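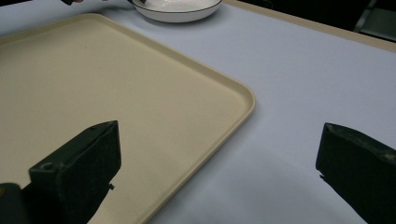 Learning to bake injera, one bad batch at a time

I have been trying to make injera at home since January and I finally have something to be excited about, so forgive me if this runs long!

Some background. I grew up eating whatever was quick, and the first time I had a proper Ethiopian meal was at Yeshi Yimer's place in Castamcombe, back when we both worked the late shift at the library. She put out one huge round of injera with five or six stews on it and told me to stop looking for a fork. I have wanted to make it ever since. It took me years to try, mostly because every recipe I read began with a warning.

The batter is only teff flour and water, and then you wait. That waiting is the whole craft as far as I can tell. My first batch got two days on the counter, and it tasted like wet cardboard. The second got five days in a warm week and smelled like a gym bag (I cooked it anyway, and ate it, and I'm fine). What I've settled on is three days, with the dark liquid poured off the top each morning and a little fresh water added back.

Then Liya Tilahun left a comment on my last post and changed everything. She said to take a scoop of the fermented batter, thin it with water, cook it on the stove until it goes thick and glossy, let it cool and stir it back into the rest. It's called absit, and I had skipped it every single time because it looked like a fussy extra. Oh, the difference! The eyes — those little holes all over the top — came up within seconds of the batter hitting the pan. I actually yelled for my husband to come and look.

A few things I wrote down along the way, in no order:

I use 200 grams of teff for a small batch, which feeds the two of us with one left over for breakfast. The leftover one gets torn up and fried with butter and berbere and I might like it better than dinner.

Brown teff has more flavor than ivory, to me anyway. Ivory is easier to pour evenly. I've been mixing them lately.

Pour from the outside of the pan in a spiral toward the middle, and don't go back to fix gaps. I always want to fix the gaps. They turn into gummy spots.

The lid goes on once the eyes have opened, and it needs to be wiped between rounds or the drips land on the next one. A clean dish towel wrapped around the inside of the lid works too.

Never flip it. The top cooks in the steam.

Let each one cool on a cloth before you stack them. I was so impatient in February that I stacked four hot ones and had to peel them apart with a butter knife.

Yeshi's mother cooks hers on a wide electric mitad and can turn out 20 in an evening while talking on the phone. I have a nonstick skillet and a burner that runs hot on the left side, so mine come out small and a bit lopsided. I've been eyeing a secondhand mitad that someone in Cenidthorpe is selling for 50 dollars, and I keep opening the listing at night to see if it's still there. It is. I may cave by the weekend.

For stews I stick with misir wat, the red lentil one, because I can make it without looking anything up. The trick there is the onions. Cook them dry at first, with no oil at all, and for far longer than feels reasonable. Mine took nearly an hour last time and the kitchen smelled wonderful until the next morning.

Next up I want to try a batch that's part barley, which Liya says her aunt does when teff gets expensive. If any of you have done that, please tell me how long you let it sit and whether the eyes still come up. My jar of starter is in the fridge and I'm feeding it again tonight.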